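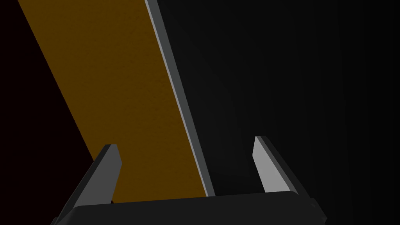

Can you play Berndale with only 4 people? You can, but leave out the Smuggler and use the short market track, because the full one drags when so few people are bidding on it.

From: Berenice Mendoza
To: Studitwood Players list
Subject: Re: Smuggler timing, and the night round in general
Date: 31st October

Hi everyone,

I put the player count thing at the top because three separate people wrote to me about it off list. Now to the fun part! I'm replying to Ong's message, quoted here so you don't have to dig for it:

> We played twice with the new night round and had a great time, but we
> argued over the Smuggler both times. The card says "after the lamps
> are out, swap one crate with any player." Does that come before or
> after the Warden looks at a crate? If it's before, the Warden sees the
> swapped one and the Smuggler is in trouble. If it's after, the Warden's
> information is stale by morning and we felt he might as well stay home.
> Also, can the Smuggler swap with the Warden? We said no the first time
> and yes the second time, and the second game was a lot funnier.
>
> Ong

Great questions, and I've gone back and forth on the first one since June. My ruling is that the Smuggler goes first. Lamps out, Smuggler swaps, then Warden looks. I know that sounds rough on the Smuggler, but remember she doesn't have to swap on the first night, and the Warden only gets to look at one crate. In a game with 6 players the odds are decent that he looks in the wrong place. And if he does catch a hot crate, he still can't tell whether the person holding it is the Smuggler or some poor merchant who got it dumped on them a minute ago. That's where all the good shouting comes from!

I did try it the other way. The Warden would announce what he saw, everyone would nod, and then everyone would say "well, it might have moved," and the morning talk just sort of stopped there. With the Smuggler going first, his word is good until the next night, so people have something to argue from.

As for swapping with the Warden: yes, absolutely yes. It's the best move in the game when it works. The Warden looks in somebody else's crate, feels very clever, and then opens his own at the dock with the contraband in it. One thing to watch — if the Warden uses his look on his own crate, he's allowed to, and he must still tell the table he used it. He doesn't have to say on whom.

A few smaller things that came up in other messages.

The Harbor Bell card can't be played during the night round. The wording on card 29 is sloppy and I'm going to fix it. Please pencil in "daytime only" if you have the old print sheet.

Merchants may show their coins to anyone at any time but may never show a crate. If somebody flashes a crate by accident, keep playing and let people make of it what they will.

The game ends when the ship sails at the end of round 5, even if there are still crates on the dock. Those crates score for the Smuggler. Several of you have been scoring them for nobody and then telling me the merchants win too much, so please try it this way and let me know!

Tusell asked if two Smugglers would work in a big group. I've only tried it once, at a very loud table with up to 6 players at a time as folks dropped in and out, so I wouldn't lean on that. It felt promising, though. The two of them didn't know each other and spent most of the game stealing one another's contraband, which had me in tears. If anyone has a bigger group and an evening free, I'd love a report. Tell me who won, how long it ran, and whether the Warden had anything useful to do.

The updated rules sheet should be in the files area by the time you read this. It's the one with "night order" in the name — ignore the older one underneath, I can't seem to delete it.

Keep the questions coming,
Berenice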